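EQUIPMENT PLANNING MEETING — MINUTES
Wednesday, March 15, 2023
Small meeting room, start 10:00
Present: operations, purchasing, engineering, warehouse, finance
Apologies: safety

1. Minutes of the last meeting
Accepted with one correction. Under item 4, the Wovholm quote covers the arm and controller only. The stand is priced separately.

2. Handheld grippers
Engineering reported that the first handheld unit has been in use in the storage area since the start of the month. Recordings are usable. The blue finger pads wear faster than the supplier's sheet suggests, and spare pads should be on the shelf before more units go out.

Purchasing has prices from Gesitz and Tsolakis. Gesitz is cheaper per unit but quotes nine weeks. Tsolakis can ship from stock but charges for the mounting kit, the charger and the case. With those added the two come out close to each other. Warehouse asked for units that take the same pads so that spares can be shared. Engineering to confirm with both suppliers.

Agreed: buy 2 more units this quarter. Supplier to be settled by email once the pad question is answered. A third unit was requested by engineering and held over to the next budget.

3. Fixed arm for the packing bench
Wovholm has extended its quote to the end of the month. Finance does not want to commit until the power work on the bench is priced. Operations pointed out that the electrician's visit has been moved twice already. The arm stays on the plan as a second-quarter purchase.

Dremovia offered a refurbished arm at a lower price. Engineering looked at the paperwork and would not recommend it without a service history. Purchasing will ask for one. If none arrives by the next meeting the offer will be dropped.

4. Budget
Finance confirmed about $4,000 left in the small equipment line. Pads, batteries and cases come out of this line. The arm does not — it needs a capital request, and the form has changed, so last year's copy should not be reused.

Purchasing asked whether freight can be charged to the shipping account. Finance said no.

5. Storage area and practice items
Warehouse raised the state of the storage area. Large cartons, open boxes, tape, cables and bagged goods are all kept together there, and people sent to find supplies are moving things that engineering wants left alone between recordings. Engineering would like to keep mixed goods for practice picks, including soft bags and small packages, and does not need all of the big cartons.
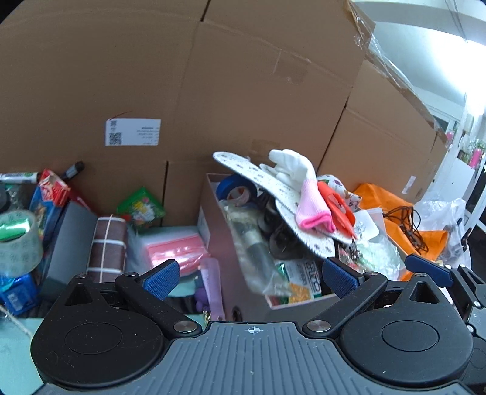 Warehouse proposed one set of shelves for practice items and another for supplies in daily use. Operations supported this. Purchasing was asked to price shelving and lidded bins, with a limit of $200 for the bins. Labels can be printed in house.

There was a short discussion about tape and scissors, which should go back to the packing bench at the end of a shift. Loose cables to be sorted by engineering, and anything without a matching device sent for recycling.

6. Training
Operations wants two people per shift able to use the handheld units before the new ones arrive. Engineering will run short sessions at shift change. The written instructions still describe the old charger and need updating first.

7. Actions
Engineering — confirm pad fit with Gesitz and Tsolakis; update instructions; sort cables.
Purchasing — service history from Dremovia; price shelving and bins; order spare pads.
Finance — send out the new capital request form.
Operations — new date for the electrician.
Warehouse — mark out space for the two sets of shelves.

8. Any other business
The door to the storage area does not latch. Operations to report it again.

Next meeting to be set after the electrician's date is known. Meeting closed at 11:05.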